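Teaching by hand vs teleop for shelf tidying - what's everyone doing?
Home > Builders > Learning from demonstration
9 replies

dustybearing wrote:
Hi all, long time lurker. We're trying to teach our arms to sort a drinks shelf by brand, and I'm stuck on how to collect the demos. Up to July I drove everything by remote on the Ryu rig and got 476 episodes out of it, and they look awful. I sort of hover over a cap, dither, then grab. So now we've started doing it with bare hands and a head camera, and it's so much quicker! 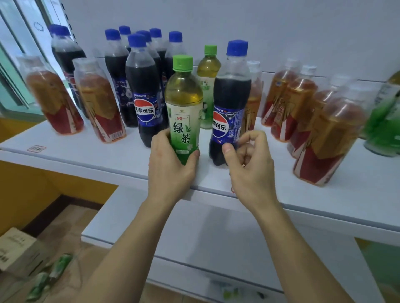
My worry is the thumb. I wrap a bottle without thinking about it, and the arms only have two fingers each. Has anybody had hand demos carry across to something that simple?

Grovow_Gaz wrote:
Nope. Tried it for a whole winter. The policy learned lovely arm paths and then closed on thin air. Stick with remote, mate, the hovering trains out if you trim it.

mkhyun wrote:
Gaz, that was your retargeting, we've had this argument before :) Hand demos are fine if you pick one point between thumb and index and map the gripper centre to that. Ignore the other fingers completely. I did 100 hand and 100 remote on the same shelf at Fenthorpe and the hand set won on everything except bottles lying down.
- Mi-kyung Hyun

Grovow_Gaz wrote:
"Except bottles lying down" is a pretty big except!

dustybearing wrote:
Yeah, that's my problem too, half of what we do is messy starts. Cola on its side, labels every colour, teas in with it. I tend to use both hands at once as well, one on a lying bottle and the other off at the back doing something else. 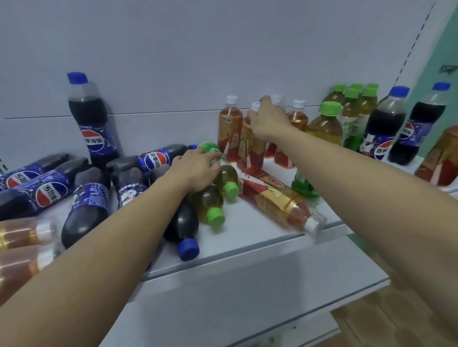
Left hand on a green-cap tea, right hand on an amber one at the back.

mkhyun wrote:
Oh, I'd slow that right down. Two hands on two different bottles is a nightmare to label. Do one bottle, park the other hand, then swap. Boring, I know.

tin_lid wrote:
Disagree with that, sorry. If you want two arms working together you have to show two arms working together. We parked the idle hand for months and ended up with a robot that parks its idle arm. Forever.

Grovow_Gaz wrote:
Ha, ours does that.

dustybearing wrote:
OK so maybe a mix? I could do the lying-down ones by remote through Inum, where the wrist angle gets logged properly, and keep bare hands for the upright ones. I've got 66 hand episodes so far, so it's not too late to change.

mkhyun wrote:
I'd go with that. Keep the two sets in separate folders, and match the camera height or you'll be chasing your tail. Still think tin_lid is wrong about the parking.

tin_lid wrote:
Noted, still parking nothing. Post your grasp numbers when you've trained it, dusty, I'm keen to see the lying-down ones.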